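Folding room walkthrough, Undgate building - May, done before the 10:00 start

Key: OK / FIX / WATCH

- **Door and aisle** - OK. Clear both sides. Mat curls at one corner, taped it flat.
- **Extinguisher** - OK. Gauge in the green, tag current.
- **Lighting** - OK over the table. One tube by the shelves flickers, Semple has the ticket.

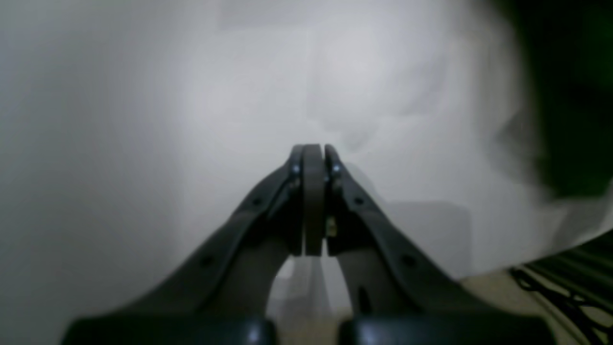 Pinch points are next, same wording as last time: sleeves up, no lanyards, no rings. Fingers closed all the way to the tips when I looked, screw heads near the tips both still there. Bolt holes along the arms need a wipe when somebody has the canned air. WATCH.

- **Garment handling** - OK. Green one is on the table for today. Check pockets and pins first, every peice, no exceptions. Anything with a zipper goes in the Stanolis bin.
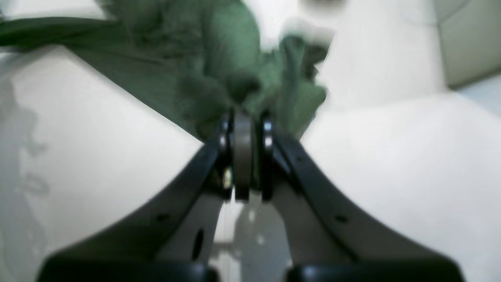 Lint is the other thing. Fuzzy stuff sheds like crazy and it ends up in the floor vent. Vacuum after every 200 folds, log sheet says we're past that. FIX.

- **Table top** - WATCH. White surface so dirt shows, good. Small black clip-shaped thing off to the right of the cloth, put it away. Patterned cup in the corner - no drinks on the table, even empty ones. Move it.
- **Cords** - FIX. Tangle behind the table by the power strip. Bundle and tie, keep cloth off it. Strip light is red, have Eterine confirm thats normal for this model.

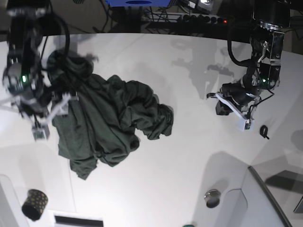

## Still open

- Vent vacuumed, initial the log
- Cord ties, order the 700 pack
- Flickering tube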